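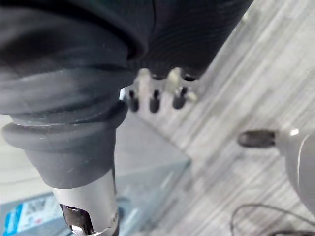
Sweep first, then sweep again, wrote one reader after the last page, becuase anything gritty left under a clear sheet will scratch whatever's beneath it and you won't find out till you lift it. Fair point. Swept twice.

Clear panel down on the floor, wood grain showing to the right of it. Edges come up a bit blue-green when you get close.

So, floors. Quick page, more when there's time. This is the downstairs room at Morkosholm, November 7, 2015, a whole Saturday gone on it and still not finished. Most of the morning went on shifting furniture into the hall and then finding we couldn't get to the kettle.

The clear panel came over from Skurnport with the rest of the stuff. Was meant to go under the desk chair. Might still, though a second person has now said the corners are a menace in socks, so maybe along the wall instead. Not decided.

Budget for the room was 225 all in. Underlay took 40 of that, the carpet a good deal more, and the door bar was extra which I'd forgotten completely. Liao had the cheaper door bar but shut at lunch on Saturdays, so we paid 38 for two from the other place. Annoying.
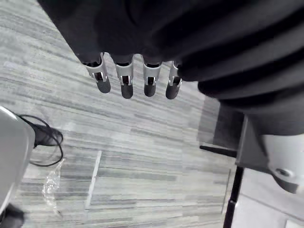

Carpet. Streaky grey, white and a bit of silver.

The name on the order is Vallura, if anyone's asking (two of you did last time). Wanted something with a pattern to it as plain grey shows every crumb. The other choice was a beige. No.

Stripes want to run the same way all through the room, so check before you cut. We did 6 bits for the alcove and one went in the wrong way round. It's going behind the bookcase.

Still to do: door bar, skirting, the corner by the radiator, decide about the panel. Also find the good knife, which is in one of the boxes marked kitchen or possibly the one marked misc.

Hall next, probably Febuary. Stairs after that if there's any money left. Comments open as usual, measurements on request but I'll be slow.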